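Kullero drawer organiser, the 12-piece set
Sunday, February 13, 2022

I bought the Kullero set because my desk drawer had become a pit, and because the shop promised it would "fit any drawer". No drawer organiser fits any drawer. Mine came up short at the back, so everything now slides into the gap – the same pens, in the same heap, only harder to reach. 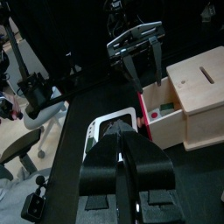

My sister says I should have measured first, and that her Turnero trays have stayed put since April. Fair enough, though hers cost twice as much and the clips look flimsy to me.

The Kullero dividers do lock together firmly, I'll give them that. The small trays suit stamps and drawing pins. The long one is too narrow for scissors, a strange thing to get wrong. 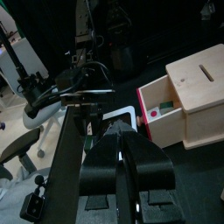
As for the non-slip feet, 2 had come off by the weekend. Glue sorted them out, but I shouldn't need glue on day three. I'd look at Arwood before buying these again.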